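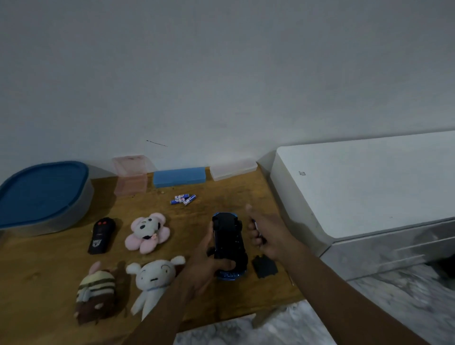 Battery check, RC car, craft room table. Cover off, three AAs out.

TOY AND BATTERY CHECK, ELLANVILLE AFTER-SCHOOL CLUB
Room: craft room
Month: May
Filled in by: Valeriano Segura

Hi all! My turn with the clipboard again. I've put my comments under each line like last time, sorry in advance for the length, I get going on the toys and can't stop.

1. Battery compartment cover present and fits
OK. The cover on the blue and black car is the black rectangular one with the little notches on its edges. Please put it down next to the car and not in your pocket (Mostgate room, I still want ours back from March).

2. Cover screw tight, child can't open it by hand
NEEDS WORK. The screw goes in but it keeps turning and never really bites. I've asked Dudás for a couple of spares. Until they show up the car stays on the top shelf, and yes, I know it's everybody's favorite!

3. Batteries: no leaks, no swelling, no crust
OK. I looked at both ends of every AA and wiped them with a dry cloth. Same brand all through, no old ones mixed with new. If you ever find white fuzz on one, gloves on, bag it, and come get me.

4. Contacts and springs clean
OK, just about. One spring had a dull spot so I rubbed it with a pencil eraser and it came up nice and bright.

5. Wheels and axles, no hair or thread
FIXED. Carpet fluff, so much carpet fluff. Tweezers are in the Clirex tin.

6. Body, no sharp or cracked plastic
OK. Ran my thumb along both bumpers and the blue trim, nothing snagged.

7. Transmitter
OK. Both little red buttons spring back when you press them. Same rule for its batteries, they come out over the summer.

8. Loose batteries stored safely
NOT OK, and this one's for all of us. Loose AAs do not live on the table after we finish! They go in a closed box with a lid that shuts, out of reach, before the kids come in at 3:30. The pink box lid doesn't always get pushed all the way down, so give it a good press.

9. Table and wall
OK. The tabletop is a bit worn but I couldn't find any splinters. There's a thin dark scratch on the wall behind it, cosmetic only, I'd leave it until we repaint.

10. Containers along the back
OK. Lids checked for cracks, including the big oval one with the deep blue lid. Keep them pushed up against the wall please, they creep forward during the week and then somebody's elbow finds them.

Still open: item 2 (screw) and item 8 (all of us). Asset tag for the car is 133, use that on the repair slip and leave the slip in my tray.

Valeriano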